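The gray shelves, before I fill them up

Six weeks in the new place and I finally got to the shelving unit! It came from Riet Jacobs, who was moving to Clekorby and had no wall for it.

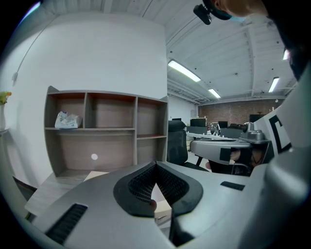 I want the long compartment at the bottom for records (there are 482 of them, don't ask) and the squarish one for whatever I can't find a home for. Sem Visser says paperbacks should go on the right, tall ones first. I'm still thinking about it.

Gray wood grain, five compartments, no two jobs the same. The plastic bag in the upper left still needs sorting, and so do 12 boxes in the hall. More pictures once the records are in, I promise!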